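About Drillov

Hi, I'm Vernon Chisholm, and I run Drillov, a small language school above the old shoe store in Clultton. We teach Spanish, Portuguese and Italian to grown-ups, mostly people who took a couple of years in high school, remember how to ask for the library, and have wanted another go at it ever since.

I was one of those people! I worked in freight scheduling for 17 years and spent half my day on the phone with drivers whose English was a lot better than my Spanish. One of them started correcting me, very politely, at the end of every call. I bought a notebook. Then I bought a second notebook, and then I signed up for evening classes two towns over and drove there in the snow, and somewhere in the middle of all that I got hooked.

The school opened one April with a single Spanish class and a whiteboard I found at an office clearance. My plan was to keep the freight job and teach on the side (that lasted until the fall). These days we have six teachers and classes running from 10 in the morning until the last evening group packs up. Around 900 people have taken a course with us, and I still run into them at the grocery store and make them order their cheese in Italian.
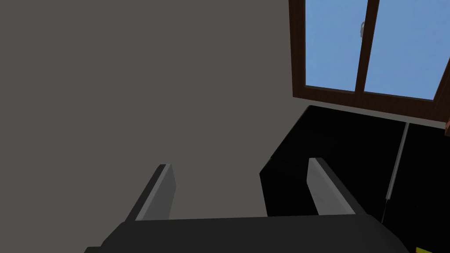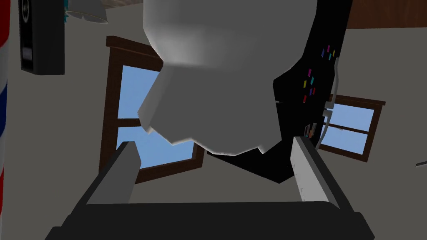
Two views with the gripper open

How we teach

We talk. You'll be saying things out loud in the first five minutes of your first class, and they'll be wrong, and we'll keep going. Grammar gets its turn once you've bumped into it a few times and started wondering why the ending keeps changing. I've sat through enough verb tables in my life to know that I personally can't learn from one, though we do have a big one on the wall for folks who like that sort of thing.

Classes are small enough that you can't hide in the back. If you miss a week, your teacher will send you the notes and a short recording to listen to in the car. We don't give grades. We do give homework, and yes, we ask about it, but if your week fell apart just come anyway.

The Tijani table

On the last evening of each course we push the desks together and everyone eats. It's called the Tijani table after the bakery that used to be downstairs and sent up a tray of rolls for our very first one. The only rule is that you have to talk about the food in the language you're learning. I once told an entire room that my soup was married (I was going for salty, casada is nowhere near salada, I have no excuse).

Eltusero

Eltusero is our reading club, and you don't have to be enrolled to come. We go through one short book a season, slowly, with a lot of arguing over what a sentence means. Bring a dictionary if you like paper ones. There's a shelf of loaners by the door, and most of them even come back.

Want to try it?

Sit in on a class for free, any level. Call or stop by in the afternoon and I'll probably be the one who answers. If you don't know what level you are, we'll chat for a bit over coffee and figure it out together. Come up the side stairs, the front door sticks!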